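Indley Linen-Cotton Duvet Cover

Item 1666
Sizes: Twin, Full/Queen, King
Colors: Oat, Slate, Rust, White
Sold separately from shams and sheets

The Indley duvet cover is a midweight cover for year-round use. It is woven from 55% linen and 45% cotton, which makes it softer out of the package than an all-linen cover and a little less prone to creasing. The cloth is washed once at the mill before cutting, so shrinkage at home is small. Expect up to 2% in length after the first few washes.

The cover closes at the foot with seven corozo buttons. A spare button is sewn to the care label. Inside, there are ties at all four corners and one at the middle of each long side. The ties are 8 inches long and fit the loops on Vostholm comforters and most others.
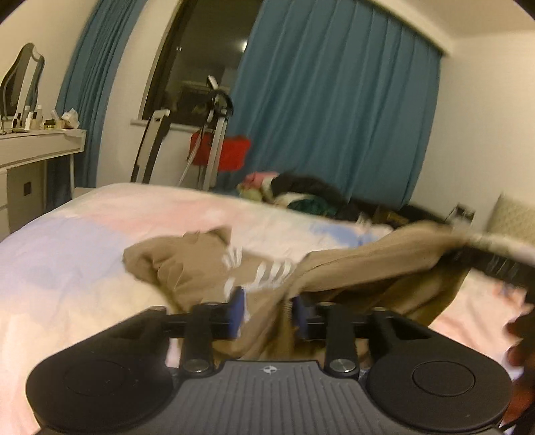
Linen blends release wrinkles best when they come out of the dryer slightly damp. Shake the cover out by the short end, button it, and lay it flat on the bed to finish drying. It can be ironed on medium from the inside. We don't recommend starch.

Care
Machine wash cold with like colors, buttons closed. Tumble dry low. No bleach, no fabric softener. Wash Rust separately the first two times.

Measurements
Twin: 68 x 88 inches
Full/Queen: 90 x 92 inches
King: 106 x 94 inches
Fabric weight: 170 gsm

What changed this year
Covers shipped since January have a wider button placket and double stitching at the corner ties. The older version used single stitching, and we had returns for ties pulling out on heavier comforters. If yours has the old stitching and a tie has come loose, write to us with your order number and we will repair it at no charge. The item number has stayed the same.

Shipping and returns
In-stock sizes leave our warehouse in two business days. King in Slate is on back order. Unwashed covers can be returned within 45 days in the original bag. Washed covers can be exchanged for a fault in the cloth or sewing.

Customer reviews

Raelene Fairweather
Full/Queen, Oat
Good weight for spring. The buttons are a bit stiff to start with but have loosened up. Color is darker than on my screen.

Dwight Dufour
King, White
Fits our comforter with some room to spare. I would have liked a zipper. The middle ties help, our last cover bunched at the foot every night.

Page updated March 28, 2024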